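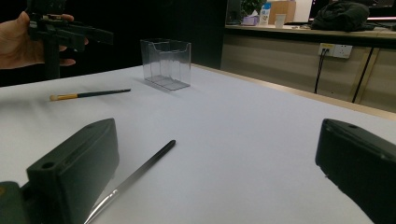 4.2 What the scheduling notes told me

I went into the Stonitz notes expecting to find ratings everywhere. They were there, sure, but mostly in the margins, and mostly a week old by the time anyone wrote them down. What fills the pages is talk about slots. Should Skerkasano stay behind the quiz show? Could it open a night by itself? Who else had a comedy on at half past eight? I read 1349 entries in all (it took me most of a November and a good part of my eyesight), and the word "slot" kept turning up long before anyone mentioned a joke, a script or an actor.

I coded each entry by its main concern, using the scheme from Section 3. Entries that were only phone messages went into their own pile, and I left them out of the comparison. Idalina Torres coded a sample of 80 entries separately so I could see how far my own reading was steering things. We disagreed on 23 of them, which is more than I'd like. Nearly all of those were cases where the writer was worried about the slot and the budget in the same sentence, so we talked them through and added a mixed category. I'd do that from the start if I did this again.

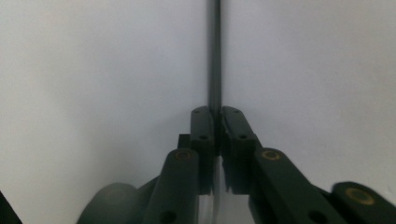 The move to Sunday is the best stretch of the notes, and I could happily have written the whole paper on it. Skerkasano had been a weeknight half hour for its first season. Then Clonum, which co-financed the show and had second-window rights, asked for a later start so that its own release wouldn't run so close behind the broadcast. Stonitz said no, then said maybe, then moved the show to Sunday without really answering. Reading it in order, I kept wanting to shout at the page! The producers seem to have heard about the change from a trailer.

So was the move a ratings decision? I don't think the notes support that. The overnight figures come up in the Sunday discussion, but they come up late, after the slot had already been offered to another comedy and turned down. My reading is that the numbers were brought in to back up a choice that people had more or less made. I'm cautious here, as I only have the network's side for this period, and the Vaughan production office kept very little paper from the second season.

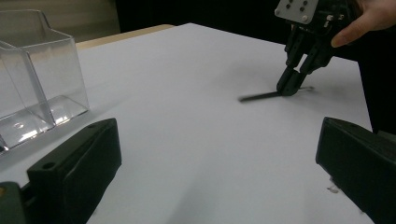 Figure 2. White tabletop with a hand-held black gripper at the upper right.

The writers' room is a different story. There are about 1000 pages of script drafts from the same months, and the slot change shows up in them almost right away. Cold opens get longer. Two running gags about work on Monday mornings appear, and one of them lasted all the way to the finale. I come back to those drafts in Section 5, where I compare the second-season openings with the ones written for the weeknight run.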